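The toy fruit has been on my list since August, when I tipped the whole lot into a carrier bag and put it under the stairs. I got it out again this week and had a proper sort through. There's more of it than I remembered, and the bag had a hole in it, so a few of the small pieces were loose on the shelf.

I did the sorting on the wooden table. I like a light table for this kind of job — you can see the tiny bits before they roll off.
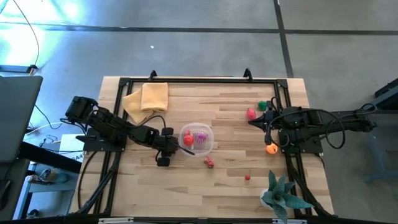 Takach Street Toy Library — Play Food and Small Things Group

The plastic tub is a Claltent one, from a pack of 4 that cost less than the fruit did. It's see-through enough that you can tell what's in it with the lid on. The strawberry pieces are the nuisance. They're small, they look alike, and they're always the last to go in. The purple spiky one takes up more room than it should and I tend to put it in early and fit the rest round it.

I used to sort by colour, which looked nice and was no help to the families who borrow the sets. Now it goes by size. Large fruit in one tub, small pieces in another, and anything split or sticky goes in a bag to be looked at later. Kaede Arai suggested that, and she has the patience to check the seams as well. I mostly give them a squeeze.

The yellow-orange cloths are for wiping down. Warm water with a drop of Fulano washing-up liquid, wring the cloth out well, wipe, then leave the fruit for 30 minutes before the lid goes on. Don't soak anything hollow. Water gets in through the seam and you'll never get it all out.

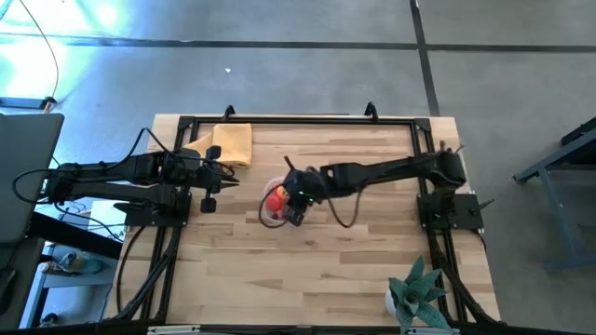

Folded cloth, clear bowl and the spiky plant in the corner.

The bowl is handy for keeping one or two pieces apart from the rest while I make up my mind about them. I've been meaning to get a second one from Hyvönen but they only had the large size in.

On the bigger pieces, the leafy tops need the most attention. Crumbs and fluff collect under the points, and a cloth just pushes them further in. An old soft toothbrush does it. 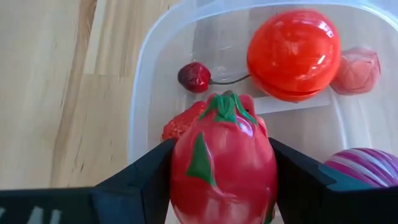 After that it's only labels. I write the contents on masking tape and stick it on the short end of the tub, where it can be read from the shelf. Two sets are ready to go back out. The vegetables are still in their bag and I'll do those next.

Last updated: Oct 19, 2024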